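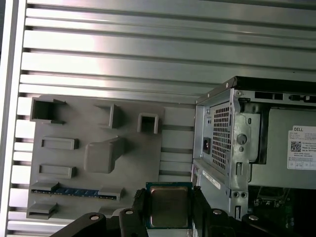 Faults and fixes

When the gripper lets a CPU slip: how I sorted ours

Our cell at Skenetti swaps parts in old Dell desktops, and in January it started losing its grip on processors. The chip would tilt between the fingers on the way to the board, and one landed corner first on the motherboard. If your arm has started doing the same, this is the order I'd check things in.

1. Stop the arm properly. Hit the emergency stop, then lock the supply off before you reach in. I once leaned over a paused arm to rescue a chip and it carried on with its move — I got a bruised wrist and a well-deserved telling-off.

2. Clean the fingers. Ours had a greasy film on the tips. Wipe both with a lint-free cloth and let them dry.

3. Look at the grip log. We run Rivance on the controller, and it counts every close. Ours had done 2,333 on pads that should have been changed at 2,000, so that was my culprit (and my fault, I'd switched the reminder off!).

4. Fit new pads and set the closing force again. Start low and go up one step at a time, using a dead chip.

5. Check the approach. Have the arm hold the chip flat over the board and stop it short of the socket. The load plate and lever need to be up and well clear of the fingers.
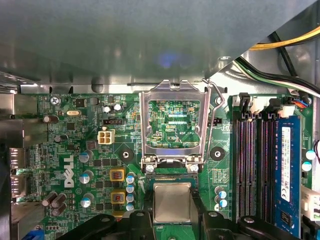

Chip between the fingers, load plate and lever up.

6. Run five slow cycles with the dead chip before you trust it with a good one. If it tilts even once, go back to step 4.

One more thing — if a chip has already dropped, check the socket pins with a magnifier before anything else goes in. I skipped that and wrote off a second board.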